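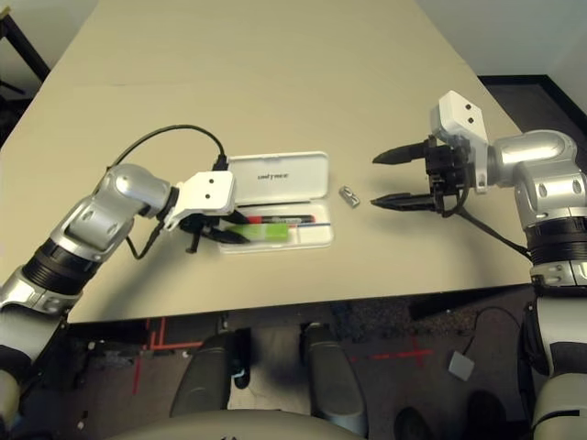
7月
文 / Abdelghani Lahlou

大家好呀!上次说要写Halley,结果拖到了现在,留言区催了我好多遍,对不起对不起。主要是我想用久一点再说话,这种东西拆箱当天写出来的都是兴奋劲儿,等真的跟着它干了一阵子活,好的坏的才会慢慢冒出来。

先说Halley是什么,因为有人在上一篇底下问是不是一台新的机械臂。不是的,它没有马达也不通电(唯一跟电有关系的是里面那些理线带)。它是Prunow出的一套“双臂台面作业规范套装”,名字很长,说白了就是一本手册、一叠塑封卡片、地面胶带、理线的小零件,还有一套标签,全装在一个灰色的箱子里。目标用户就是我们这种人:有双臂机器人,在桌子上让它抓东西、放东西、开盒子合盖子,人手不多,规矩全靠口头传,新来的同学问“线要从哪边走”,三个人给出三个答案。

大约4,000块。对,我知道,对一箱胶带和纸来说这个价钱听着很过分,我第一次看到报价的时候也把网页关掉了。后面会讲到底值不值,先别走!

先讲手册吧,它是整个套装里最值钱的部分。一共6章,从场地、线缆、夹爪、物件、人员站位一直讲到记录。我以前读过不少这类材料,通常有两种毛病,一种是写给审核的人看的,满篇“应当”“宜”“不得”,读完你还是不知道明天早上第一件事做什么;另一种是厂家随机附的,讲的全是他们自己那台机器,换个型号就作废了。Halley这本算是夹在中间,语气挺像一个比较啰嗦的师傅,每一条后面都给你留了一块空白,让你写自己台子上的具体数值。我特别喜欢这块空白,用铅笔写满了,擦了又写,现在有几页已经有点起毛。

要先泼一点冷水,手册开头自己也写得很清楚:它不能代替你所在地方的安全法规,也不能代替机器人厂家的说明书,更不能拿来当风险评估报告交上去。我见过有人在群里问“买了Halley是不是就合规了”,真的不是啊朋友们。它管的是日常作业的习惯,合规该请人做的评估还是要请人做,该装的急停还是要装。

好,一章一章说可能会把大家说困,我挑我用得最多的几块讲。

地面。我们铺的是深色地毯,以前也贴过胶带,贴得很随性,谁需要谁贴一条,过一阵子谁也说不清那条线管什么。Halley对地面标线的要求其实就一句话:每一条线都必须能在卡片上查到用途,查不到就撕掉。我照着做了一遍,撕得非常痛快。它把线分成定位线和止步线,定位线是给设备用的,移动过之后能对回原位;止步线是给人用的,机器带电的时候脚不能过去。手册建议定位线贴成十字或者L形,角对着角去找,比一条长直线好对得多,这点我完全同意,我以前用直线的时候总是前后对上了左右又偏了。

箱子里带了4卷胶带,全是红的。这里我要抱怨一下!既然手册里把线分成两类,为什么胶带不分颜色呢?我写信问过Prunow,对方回得倒是很快,说怕大家把颜色的意思搞混,所以用形状来区分。嗯,道理我懂,可是人走路的时候低头扫一眼,先看到的肯定是颜色呀。后来我自己在止步线旁边加了小标签,勉强够用。胶带本身在地毯上的粘性比我预想的要好,边角没有怎么翘,不过换到光滑的地面会留一点胶,朋友那边的环氧地坪就得拿溶剂擦,买之前最好问清楚。

再说线缆,这一章我恨不得打印出来贴在门上。做过桌面双臂的人都懂,夹爪那根线是最烦的,留短了,手腕一转就绷住;留长了,在台面上方甩一个大弧,哪天就把你摆好的东西扫下去了。Halley的办法是让你先把机械臂走到这次任务会用到的几个极限姿态,每个姿态停住,断使能,用手去摸线的松紧,再决定余量放在哪里。摸!它就是用的这个字。我之前一直靠眼睛看,看着挺松的线,摸上去其实已经吃力了,接头那里尤其明显。

手册里还有一条我一开始没当回事:线弧的最高点和最低点都要记下来,最低点不许进入物件区。听着很麻烦吧?做一次也就是喝杯咖啡的工夫。我们有个任务是整理文具盒,盒盖是立着的,本来就高出台面一截,线要是垂得低一点,一挂就把盖子带倒了,然后你会花一个下午怀疑是视觉的问题。(是的,这个下午我经历过,我还重新标定了相机,标定完了盖子照样倒。)

配套的理线带质量很好,软的,内侧有一点绒,不会勒出印子。扣子我不太喜欢,戴手套的时候很难打开。桌沿那种走线夹就一般了,线从桌边搭下去的地方它确实能夹住,可夹口的开度太死,粗一点的线塞不进去,我最后换回了自己以前买的那种弹簧夹。

夹爪这章偏短,内容倒是扎实。重点有这么几个意思:开机前看指尖有没有松、有没有粘东西;换了指尖一定要重新写开口的数值;夹爪张着等待的时候,要规定它等在哪里、朝哪边。最后这个我以前真没想过。双臂作业的时候,一只手在干活,另一只手在等,等着的那只往往就停在上一个动作结束的地方,位置每次都不一样。手册管这个叫“候位”,要求你给每只手各写一个候位点,候位的时候指尖不许越过台面的中线。我照着改了以后,两只手抢位置的报警少了很多,日志翻起来也舒服,因为每一段的开头长得都差不多。

不过“不许越过中线”这条写得太绝对了,我得说一句。有些任务天生就要两只手凑在一起,一只手扶盒子,另一只手去拿旁边的小东西,中线恰恰就是最忙的地方。手册后面其实允许你写例外,要登记、要注明是哪个任务、要写清楚谁让谁先走。可是这段藏在附录里,我翻了很久才看到,前面正文居然连个“见附录”都没有!Prunow要是在看,下一版请加上,谢谢。

物件这章是我觉得最有意思的,也是我跟它吵架吵得最凶的。

它要求每个任务有一张物件卡,卡上写清楚放什么、放在哪里、朝哪边、哪些可以换、哪些不能换。拿文具盒来说,白色半透明的浅盘,里面横着放笔,看着简单得不行对不对?可你真去写卡的时候问题就来了:笔帽朝左还是朝右?贴着盖子那一侧放,还是靠外放?橡皮算固定物还是可移动物?旁边单独放的那个小金属件,反光,圆圆的,相机从不同角度看它轮廓都不一样,要不要规定它哪一面朝上?我们以前的规矩就四个字,“差不多摆”。然后两个人各自摆出来的“差不多”,在数据里完全是两种东西。

Halley给的模板逼着你把这些都写下来,我写第一张的时候很烦躁,写到后来反而上瘾了。而且它有个设计特别聪明,就是卡片上专门有一栏叫“允许的乱”。你可以写:笔的角度随意,只要还在盘子里;小件可以在两只夹爪之间的空地上任意放,但离桌沿要有一掌的距离。把“可以乱到什么程度”写出来,比只写“标准摆法”有用太多了。很多人做规范,一心想把所有东西都钉死,结果机器只会在钉死的那种场面里干活,稍微挪一下就傻了。

吵架的地方在透明和反光物件。手册说这类东西“建议更换为哑光替代品”。啊?我做这个任务就是因为真实的桌子上到处都是亮晶晶的小东西,夹子、回形针、瓶盖,都换成哑光的我还练什么呢。我理解它是从稳定性出发,对做产线节拍的人来说这条建议没毛病,可是对做研究、做家庭场景的人,照做就把难点给绕过去了。我在那一页的空白处写了很大的“不”字,然后在下面写了我们自己的做法:保留反光件,固定灯的位置,每次开工前在同一个角度拍一张对照。大家可以参考,不一定适合你们。

台面也顺便说一下。手册推荐浅色、哑光、没有花纹的桌面,这个我双手赞成。米色的最舒服,白色的容易过曝,黑色的又把夹爪吃掉了,因为指尖大多是黑的嘛。它还提醒你留意台面上的明暗过渡,灯偏一点,桌子远的那半边就会暗一截,人眼几乎不在意,模型可在意得很。这条我是吃过亏的,所以看到它写进去了特别感动。

人员站位这章,老实讲写得最像法规,读起来也最干,但我还是建议大家从头到尾读一遍,再大声念一遍给组里的人听。里面最实用的是“递手规则”:机器使能的时候,人手不进台面,哪怕就是想扶一下歪掉的笔。想扶,先按停,等两只手臂都静止了,口头说一声“进手”,另一个人回一声,然后才伸手。刚开始喊的时候大家都笑场,真的很像在演舞台剧。喊了一阵子之后就不笑了,有一次我忘了喊,新来的同学直接把我的手腕拍开,拍得我很疼,我也很高兴。

它还规定了谁能解除急停。只有按下去的那个人可以解除,交班也要当面交。我们原来是谁离得近谁去转,现在改过来了。我觉得这一条单拿出来就应该写进每个实验室的墙上,跟买不买Halley没关系,你今天就可以用。

记录这章我用得最不认真,先坦白。它要求每次作业前后各填一张检查单,开工前那张我觉得设计得很好,顺序就是你从门口走到台子的顺序:先看地,看线有没有拖在地上、插头有没有松,再看支架,再看台面,最后看夹爪,眼睛从下往上走一圈,不会漏。收工那张就太长了,到了晚上七点多,人饿着肚子,没有谁愿意一格一格地写“夹爪指尖状态”。我现在是把收工单砍掉一半,剩下的挪到第二天早上填。严格按手册来说这样是违规的,我认。

哦对,检查单是塑封卡加可擦笔,笔的味道有点大,而且擦了以后就什么都不剩了。既然叫“记录”,擦掉了怎么查呢?手册说要擦之前先拍照存档,那我为什么不直接用电子表格……我后来把模板重新敲成了表格,花了一点时间,好在条目写得清楚,敲起来不费脑子。Prunow如果肯直接给一份电子版,这套东西的好用程度能翻一番。我问过了,说在做,没说什么时候。

有几位读者让我跟Gilchrist那套比一比。我之前借来用过一段,没有自己买,所以只能讲个大概的感受。Gilchrist便宜不少,就是一本册子加一份可下载的模板,没有胶带和卡片这些实物。它的长处在流程,谁批准、谁复核、版本怎么改,写得非常清楚,大一点的团队会喜欢。短处是离桌子太远了,讲线缆的部分就几行字,夹爪更是一笔带过,你读完知道该开什么会,还是不知道线该从哪边走。我们组加上我一共就没几个人,复核来复核去都是同一批脸,所以Halley更对我的路子。要是你们组里已经有专门管流程的同事,反过来选可能更好。

另外Kedard那个项目的朋友也在用Halley,他们是做柜台取件的,台面比我的窄,人来人往也多。他们反馈说止步线那部分特别管用,候位点那套就用不太上,因为他们那边大多数时候只有一只手在动。我把这个也写进来,免得大家以为我的体验就是所有人的体验。

用下来还有一些零零碎碎的:

箱子很结实,把手有点硌手,提着上楼会后悔。

标签纸的背胶太强了,贴在白色外壳上想换位置,会撕下来一层纸毛。贴之前先想好,或者垫一层低粘的胶带再贴。

手册的纸很好写,铅笔圆珠笔都行。装订是线圈的,能平摊在桌上,这种小事做对了真让人舒服。索引做得差,找“候位”要去“等待”下面找,找“等待”它又让你去看“夹爪”。

中文版的翻译整体过得去,有几处术语前后不统一,同一个东西一会儿叫末端,一会儿叫手爪,一会儿又叫夹具。新人看了会以为是三样东西,我在扉页上写了个对照表。

卡片的字号偏小。贴在台子边上,站着看还可以,坐下来就得凑过去,而坐着的那个位置正好又在止步线外面,你懂我意思吧,它自己把自己给绕进去了。我放大重印了开工那张,挂在墙上。

至于贵不贵。我前面说了那个价钱,如果只看材料,胶带、夹子、塑封卡,自己去买花不了几个钱。你买的是那本手册和它帮你省下来的争论。我们组装上Halley以后,最明显的变化是吵架的内容变了,以前吵“你昨天是不是动过台子”,现在吵“卡片上这一条要不要改”。后面这种吵法我能接受,吵完了有个东西会被改掉,而且下次不用再吵。

如果你还在犹豫,可以先不买,照着我上面讲的,自己做2件事:把地上每一条说不清用途的胶带撕掉,再把“谁按谁解”的急停规矩定下来。做完了觉得有用、又觉得剩下的自己写太累,那时候再下单也来得及。学生自己掏钱的话我就不建议了,去找导师,或者跟隔壁组合买一套,手册轮着看,胶带反正够分。

打分嘛,我一向不爱打分,非要说的话,手册我很喜欢,理线带喜欢,胶带还行,走线夹和可擦笔可以扔。会不会再买?如果出了带电子版、胶带分颜色的新版,我会第一个去付钱,还会拉着组里的人一起看我开箱。

有人在留言里问能不能分享我改过的开工单,可以的,我把我们自己的数值删干净就放上来,那些数只对我这张桌子有意义,你们抄了反而危险。物件卡也会放一张文具盒的,“允许的乱”那一栏我留着没删,欢迎来挑刺,特别是也在弄反光小件的朋友,我很想知道你们的灯是怎么摆的!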